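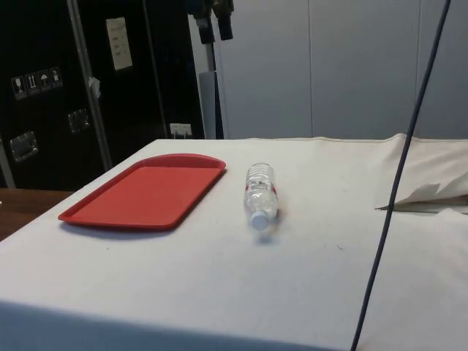 Reading time: 3 min

Chapter 3
Serving Food Away from the Kitchen

Most of what you have read so far takes place within a few steps of a stove. Chapter 1 dealt with buying and storing ingredients, and Chapter 2 with cooking in quantity. In this chapter the food leaves the kitchen. It may go down a hallway to a dining room, across a parking lot to a community hall, or 19 miles by van to a wedding in a field. The distance changes the work more than the menu does.

Off-site service is the part of the trade that new caterers tend to underprice. A cook knows what a pan of rice costs. Far fewer can say what it costs to pack that pan, load it, unload it, set it on a clean table at the right temperature, and bring the empty pan home again. Labor on a typical off-site lunch is split between cooking and moving, and on small jobs the moving often takes more hours.

The Landeg School Lunch

We will return several times in this chapter to one job, a lunch served at a school hall in Landeg by a small firm from nearby Kilville. The owner, Rigoberto Maldonado, had run a lunch counter for years and had taken on only a few outside orders. The school asked for a plain hot meal for 80 guests in September, with bottled water, a choice of two main dishes, and fruit. The hall had tables, two electrical outlets along one wall, and a sink in a back room. It had no oven.

Maldonado's written quote listed the food in detail and gave one line to everything else: "delivery and setup." That line covered the van, fuel, insulated carriers, table linens, trays, serving spoons, three workers for most of a day, and the washing afterward. When he added up his records later, the one line had cost him more than the two main dishes together.

The food itself arrived hot and was served on time. The trouble came in between. The carriers had been loaded in the order they were filled, so the cold items were at the front of the van and the linens were behind them. The tables could not be set until half the van had been emptied, and the hot carriers sat open-doored in the hall while this was done. Section 3.2 uses this case to explain loading order. Section 3.4 uses it again to build a proper quote.

Three Questions for Any Site

Before pricing an outside job, a caterer should visit the site or speak with a person who works there. The visit should answer three questions.

Where does the food come in? Measure doorways and note any stairs, ramps, or elevators. A cart that fits through the front door may not fit through the door to the hall.

Where will it wait? Food that arrives early must be held hot or cold, and both take space and power. Find out what each outlet can carry before planning to plug in two warmers — older halls often have every outlet in a room on a single circuit.

Where does the waste go? Used plates, leftover food, and empty bottles fill more bags than most people expect. Some sites require the caterer to take all of it away.

Linens, Trays, and Small Items

Small equipment deserves its own list. In a survey of 278 outside jobs kept by the Tustard Catering School, forgotten items were the most common complaint in the workers' notes, and serving spoons led the list. Benedikt Lehner, who taught the course at Tustard, had students pack from a printed sheet and check it twice: once at the kitchen door and once at the van.

Tablecloths should be counted by table, with a spare for spills. Trays are counted by server and by station. Trays with a raised rim are easier to carry when loaded with cups, but they stack higher and take more room in a crate.

What You Will Learn

By the end of this chapter you should be able to write a site report, plan the loading of a van, hold hot and cold food safely during travel, and prepare a quote that shows labor and equipment as separate lines. The exercises at the end use a second case, an evening reception in Mirkow, for which you will prepare a full packing list.

Key terms: holding temperature, insulated carrier, loading order, site report, station, turnaround time

3.1 The Site Report

A site report is a short written record of the place where food will be served. One page is usually enough. It is filled out before the quote is sent, and a copy travels in the van on the day of the job.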